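Keeping raffle tickets and number cards from curling in storage

gasedel_attic
Posted Sat 11 June

I run the game table at our neighborhood fair every November. The number cards are plain cardstock, printed on one side, and they live in a cardboard box in my attic the rest of the year. When I got them out this week to sort them, most had curled at the corners and up to 50 of them were stuck together in pairs. I'd like to reuse them if I can. Is there a way to flatten them, and what should I keep them in from now on?

Cekley
Member

Your attic is the problem. It gets hot in summer and damp in fall, and paper takes up the damp. Move them to a closet inside the house first.

To flatten: put the cards between sheets of plain white paper, in stacks of no more than 11, and lay heavy books on top. Leave them for 5 days. Don't use newspaper, the ink comes off. For the stuck ones, slide a thin plastic ruler between them and go slowly from one corner. If the print starts to lift, stop and reprint that pair. Cardstock is cheap.

I wouldn't iron them. I tried it on place cards once and got shiny spots.

flusex21
New member

just laminate them. did mine years ago and never had a problem

Eyvindsson
Member

Laminating works if you seal well past the edge of the card. If you trim right up to the paper, damp gets in at the cut and you're back where you started. It also makes them slippery, so a tall stack will slide around.

For storage I switched from cardboard to plastic boxes with hinged lids and a latch. Get a shallow kind so the cards lie flat and you aren't digging for the one you want.

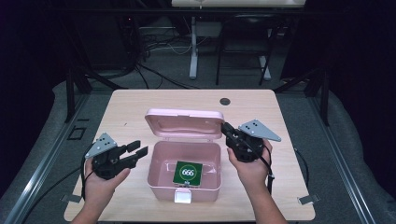
Put one of those small drying packets in with each set and change it once a year. Make sure the cards are fully dry before you close the lid, or you'll trap the moisture inside. Rubber bands are bad too. They dent the edges, and after a summer they go sticky. A strip of paper wrapped around the set and taped to itself holds fine.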